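Parnedia

Parnedia is a comedy film set over one long night in the kitchen of a failing seaside hotel. It was produced by Skelus, a small company known until then mostly for short films, and shot almost entirely in Jarkville. The film runs 932 seconds short of two hours in its first cut, and a good deal less in the version most people have come to know and love.

Plot

The hotel is due to close in May, and the night staff have decided among themselves that the last breakfast ought to be the best one the place has ever served. From that sweet and rather foolish idea everything else follows: the bread goes missing, a wedding party arrives a day early, and two cooks who have not spoken in years find themselves sharing one stove until four in the morning. The second half grows quieter, and the closing breakfast plays with hardly a word of dialogue.

Production

The kitchen was built inside a former bus garage, and the shoot lasted 20 nights. The crew liked to work from dusk until first light, so that the gray glow in the windows during the last scenes is the real thing (a choice that pleased the cameramen a good deal more than it pleased the cast, who were very tired by then). Most of the food was cooked on the spot, and the actors were free to eat it between takes.

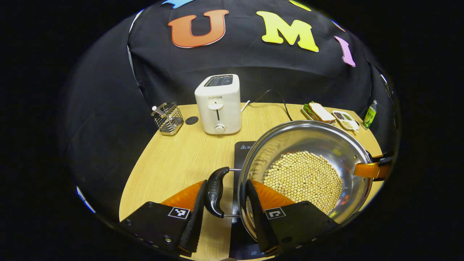
A white two-slot SUPOR toaster on a light wooden tabletop.

The music is played by a four-piece band, with an accordion carrying the main tune. An earlier score for strings was recorded and set aside, though a little of it can still be heard under the wedding party's arrival.

Release and reception

Parnedia opened at the Nanayakkara, the old picture house in Jarkville, and stayed there through the summer. Early reviewers were fond of the first hour and puzzled by the second, finding the change of mood a bit sudden. Later writers have been kinder, and many now count the silent breakfast among the loveliest endings in modern screen comedy.

See also
Kitchen comedies
Films set in hotels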